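Vudeo Community Help > Simulated cells > Tool frames

Gripper stops short of the table after base plate change

Viewed 2831 times

I look after one simulated cell: a Franka arm on a box pedestal at the corner of a dining table, picking small items near the front edge. Last week I changed the thickness of the base plate in the scene file. Since then every commanded grasp height ends above the target by the same amount.
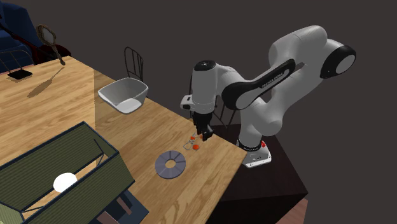
Keser, June 2018

The target is the small item with the two orange pieces, under the fingers. Commanded tip height is 0 mm above the tabletop. Reported tip height is 0 mm. Height measured in the scene is 12 mm. The error is the same over the gray disc and over the white bowl. Joint limits are not reached and no collision is logged. I have reloaded the gripper mesh and reset the hand, no change. Which file should I be editing, the tool or the base?

Jade Wragg

Just subtract 12 in the tool offset and move on. We did that on a Luritz cell in November and it ran fine. You can also turn off table collision while you test.

Khúc

Don't use the tool offset for this. It will look right with the fingers pointing straight down and be wrong as soon as you tilt the wrist, and then you have two errors to find. Leave table collision on as well.
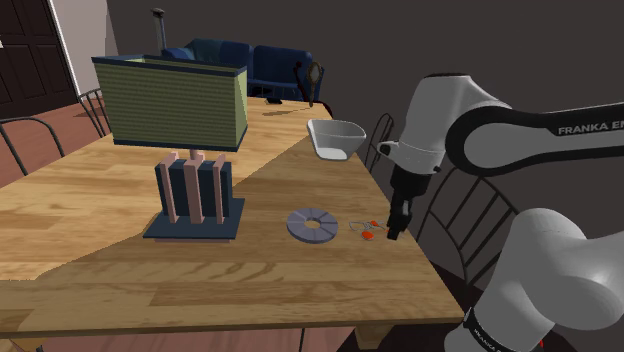 Olaia Alcaraz
Simulation engineer, Luritz

A constant error over three points on the table, with reported height equal to commanded height, means the controller and the scene disagree about where the base is. The tool is probably fine. The controller keeps its own base transform and does not read the plate thickness from the scene file.

Check it in this order:

Open the scene file and note the height of the plate's top face above the table.
Open the controller's base transform and read z. If the old plate was 20 mm lower or higher than the new one, you would see 20 mm of error, so in your case expect 12.
Copy the scene value into the controller. Restart the controller. A scene reload alone does not pick it up.
Move the tip to 15 mm above bare tabletop, clear of the disc and the orange pieces, and measure in the scene.
Repeat at the same point with the wrist tilted. If the tip height changes with tilt, the tool frame is off too. If it holds, leave the tool file alone.

Set the tool offset back to its original value before you start if you already tried the first suggestion.

Olaia, thank you. Controller z still had the old plate in it. Corrected and restarted, and the measured height is now 15 mm at the test point, both vertical and tilted. Marking as solved.

Jade Wragg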